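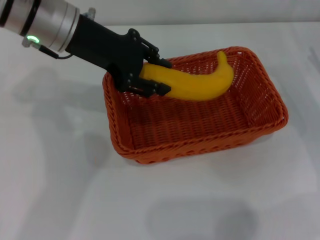

Figure 1. Two-finger gripper holding a banana over a woven basket. Reference task for the costing exercise.

Planning and Budgeting for Automation Equipment
Handout 5: Costing a single-arm handling cell
Instructor: Filipa Simões
Issued 21 November 2023

1. Scope

The handout covers purchase and first-year planning for one table-mounted arm doing light pick-and-place work. It does not cover mobile bases, fenced industrial cells or leased equipment. Leasing was treated in the October session and the same depreciation rules apply.

2. Start from the task

Write the task down before asking for quotes. A usable task statement names the part, the surface it rests on, the place it goes, the cycle time and the accepted rate of damaged parts. For the reference task the part is soft, curved and different every time, and the container has a raised rim that the fingers must clear.

Three figures follow from the statement: payload, reach and grip force. Payload is the mass of the part plus the mass of the gripper, its mount and any cable carried on the wrist. Students often leave out the gripper. On a small arm it may weigh several times more than the part, and the quoted payload is then mostly used up before anything is picked.

Reach is measured to the far edge of the work area with the gripper at its working angle. A tilted approach, as in Figure 1, gives a different result from a vertical one. Check both.

3. Budget lines

Use the following headings in this order. Do not merge them.

Arm and controller
Gripper, mount and wrist cable
Table, base plate and fixings
Sensing (cameras, lighting, brackets)
Software licenses
Safety assessment and signage
Integration labor
Training
Spares
Contingency

The wrist cable gets its own line within the gripper quote. It bends on every cycle and is a wear part. Ask whether the connector can be replaced separately or only as part of the gripper. In the Bromton quote it is sold separately; in the Caler quote it is not, and a failed connector means returning the unit.

Fingertips are also wear parts. Budget 2 spare sets per gripper in the first year. Where the parts are food, ask for the pad material in writing and for the cleaning agents it tolerates.

4. Comparing quotes

Quotes rarely cover the same items. Copy each one into the headings above and mark every blank cell as either "not needed" or "not quoted". A blank cell left unmarked will be returned.

In the Patrício case the arm and controller came to 78 percent of the lowest quote. The bidder had left out integration labor and training — both appeared later as change orders. The Benon bid looked higher on the first page and was lower once the missing cells were filled.

5. Lead time

Record lead time per line. The cell can start work only when the slowest line has arrived, and this is often the gripper mount or a cable of nonstandard length. Order long-lead items against a signed drawing. Hold the last payment until the acceptance test has been passed on site with real parts. Plastic fruit does not count as a real part for the reference task.

6. Exercise

Prepare a budget for the reference task over a service life of five years. Work in pairs and submit the following:

Task statement, one page
Completed comparison sheet for two bidders
Lead-time chart
Note on spares, with reorder points

State all prices before tax. Show delivery separately. Late sheets are marked down one grade.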